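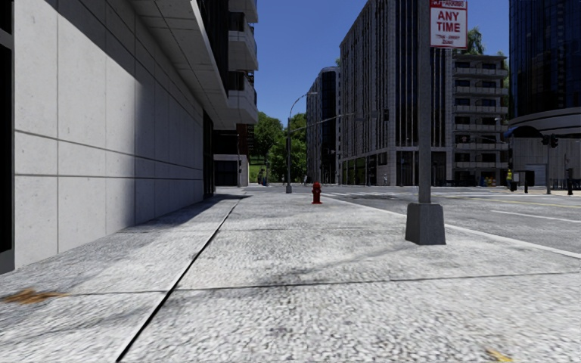
**Ticket 591: Sourdough timer app loses the overnight stage**

**Opened by:** Rungnapa Panyasiri
**Picked up by:** Chutima Chareonsuk
**App:** Enov (desktop and tablet)
**Status:** Fixed in the test build, waiting on one more overnight run

**Rungnapa, Wed 6 January, 7:40 am**

Hi! First off, I love this app and I've baked with it nearly every weekend through December. The feeding log alone has saved my starter twice.

My trouble is with the long cold stage. I set up a recipe last night with four stages: mix, bulk, shape, then the overnight rest in the fridge. The first three went off like clockwork. When I got up, the overnight stage had vanished from the list and the app was cheerfully telling me the loaf was ready for the oven. It had only been in the fridge for 76 minutes when that message came through, going by the history page.

I baked it anyway later on (lovely colour, a bit tight in the crumb) but I'd hate for someone to trust the alert.

Things I've tried:

- Closing the app and opening it again
- Deleting the recipe and typing it in from scratch
- Turning notifications off and on
- Same recipe on the tablet, same result

**Chutima, 9:15 am**

Morning Rungnapa, and what a great report, thank you! The history page was exactly the right place to look. Could you tell me two things?

1. How long is the overnight stage set for, and did you type it in as hours or minutes?
2. Did you start from one of the built-in recipes or a blank one?

**Rungnapa, 9:32 am**

Minutes! I always work in minutes, it's a habit from my old kitchen timer. The stage is 490 minutes. I started from the built-in country loaf and changed the flour. I use 2000 grams in total for a double batch plus a bit for the neighbours, if that matters.

**Chutima, 11:05 am**

The flour doesn't matter to the timer, but I'm now very hungry.

I can make it happen here, so that's terrific news. I took a copy of the country loaf, set the last stage in minutes, and it dropped off the list in the middle of my second cup of tea. With the same stage typed as 8 h 10 min it stays put. A blank recipe is fine either way. So it's only the built-in recipes, and only when a long stage goes in as minutes.

For tonight, please open the recipe, tap the last stage, and switch the little unit button to hours before you type anything. If you type first and switch after, the old value hangs around. Then save and check that the stage shows on the front list.

**Rungnapa, 1:20 pm**

Done, and it shows! I've got a batch on bulk now with extra rye in it. Will leave the tablet plugged in overnight and set my alarm clock as a backup.

While I'm here, any chance of a colour label for each stage? I'd use it every single time.

**Chutima, 3:48 pm**

Ooh, I like that. I've opened it as its own request so it doesn't get lost at the bottom of this one.

On the bug itself: the built-in recipes still carry an old upper limit on minutes from the first version, and anything over it gets thrown out when the app refreshes. I've taken the limit off in the test build. Short stages behave as before, and my copy of the country loaf has kept its last stage through three refreshes and a restart.

I'm leaving the ticket open until we've both had a full night out of it. Please add your history page when you're up, and a note on how the rye went!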